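A day at the Feseo open house in Lillby

14 April 2023
Text by Begoña Cuesta

I have been interested in wood since I was a child, when my grandfather repaired chairs in the kitchen and my grandmother complained of the dust. So when my colleague Kulsoom Butt told me that the Feseo furniture works in Lillby would open its doors to visitors, I put my name on the list the same evening. I had missed the open house in October and I did not want to miss it again.

The journey from Dondgate takes 105 minutes by bus, with one change. The second bus is small and goes through every village, and the driver knows all the passengers by name. I recommend to sit on the left side, where you see the river for a long part of the way. The stop is called Kennedy, like the old inn beside it, and from there you walk uphill for ten minutes along a road without a sidewalk. Bring good shoes.

We were received at the gate by Mudassar Dhanial, who has worked in the company for more than 30 years and now takes care of the veneer store. He gave us ear protection and a paper map, and then he took the map back from me to correct it with his pen, as the paint shop had moved.

The tour begins outside, in the lumber yard. The boards lie under long roofs without walls, with thin sticks between the layers so that the air can pass. Mr. Dhanial explained that oak must wait here much longer than pine, and that the ends of the boards are painted with wax against cracks. I asked if one can smell when the wood is ready. He said that some of the older men believed so, but he himself trusts the moisture meter. 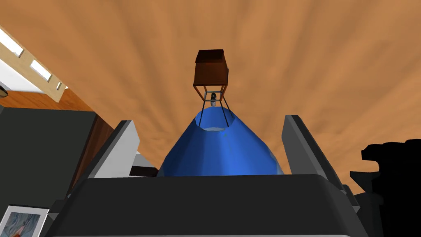 From the yard we went to the drying rooms, which are large chambers with heavy doors and a small window. One was being loaded, so we could stand at the entrance and feel the warm air on our faces. It smells a little of vinegar, and this comes from the oak. Kulsoom did not like it and waited outside with her coffee. I stayed as long as they let me.

The saw hall was for me the less interesting part, I must admit. It is loud, you cannot ask questions, and the group must keep behind a yellow line. But the next room, where the veneer is cut, was worth the whole trip. A log is first kept in hot water until it is soft, and then a long knife takes from it one sheet after another. The sheets are so thin that light comes through. They are kept in the order in which they were cut, like pages of a book, and tied with string.

Mr. Dhanial opened one bundle and laid two sheets side by side, with one turned over, to show how the lines meet in the middle as in a mirror. In English this is called book matching. He told us that customers today often ask for a warm, orange tone, and that ten years ago everybody wanted gray. He prefers walnut and does not care what is in fashion.
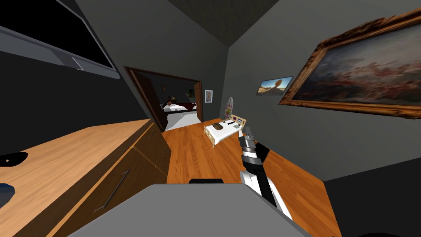

Image: Daniyal Dogar

Lunch was served in the canteen for a price of two dollars, and there was lentil soup with bread. At our table sat Kwaku Aidoo, a teacher of woodwork from the other side of the valley, who had brought his students and was looking for them all the time with one eye. He told me that most of his students arrive without ever having held a plane. In the first weeks they only learn how to sharpen it. Some of them find this very boring -- and some of them, he said, do not want to stop.

I asked him which wood he gives to beginners. He gives them lime, which is soft and forgives mistakes, and after that ash. Pine he does not like for teaching. The hard and soft parts of the grain are too different, and the blade jumps.

After lunch the group was divided. Kulsoom went to the upholstery and I went to the small workshop where the company makes drawers and boxes. The corners are still finished by hand here, although the joints are cut by machine. A woman at the bench let me try to close a dovetail corner with a mallet. One must hit gently and listen, and when the sound becomes lower the joint is closed. My first corner was not closed, according to her, and I believed her. 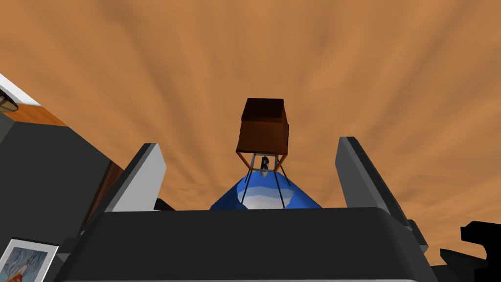 A brown box and its thin dark metal frame, seen from below.

What I did not know is how much attention they give to the inside of a drawer. The bottom is not glued. It sits in a groove with some space, so that it can grow in wet weather and become smaller in winter. In my apartment I have a chest from my aunt with a bottom which was glued by somebody with good intentions, and now it has a crack from front to back. I described it to the woman at the bench and she only nodded, as a doctor nods.

The last stop was the finishing department. They use three kinds of surface: oil, wax over oil, and a water-based varnish for tables that must survive a family. The oil needs time. It is put on with a cloth, left for a short while, and then the rest is wiped off, and this is repeated on the next day. The cloths must be laid flat outdoors to dry, never thrown together in a bin, where they can catch fire by themselves. This was written in large letters on three walls.

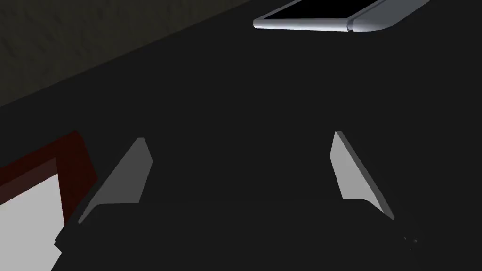 I had many questions on stains, and the finisher was patient with me. A stain changes the color of the wood but does not protect it, so something must always come over it. Light colors are easy to repair at home, he said, while dark ones ask for more care from the owner. I thought of this when I looked at a tabletop so dark that it is nearly black, like the one in the picture here, which is a color I have wanted for my own dining room for a long time. On such a color every crumb and every small scratch can be seen, and he advised me to choose a matte finish or to buy a tablecloth. I have not decided yet.

Before the exit there is a small shop with offcuts, sold by weight. I bought a piece of cherry and a piece of something the label called "various." There were also finished pieces for sale. A side table with two drawers cost $590, and I walked around it several times. Kulsoom, who is more practical, bought a breadboard.

Some information for those who wish to go. The visit is free but you must register, and the groups are small. Children can come if they are able to wear the ear protection. The yard is not paved and it can be difficult with a wheelchair after rain, so it is better to call before. Taking the bus back, do not trust the timetable on the post at Kennedy. It is the old one, and we waited there until the innkeeper came out and told us.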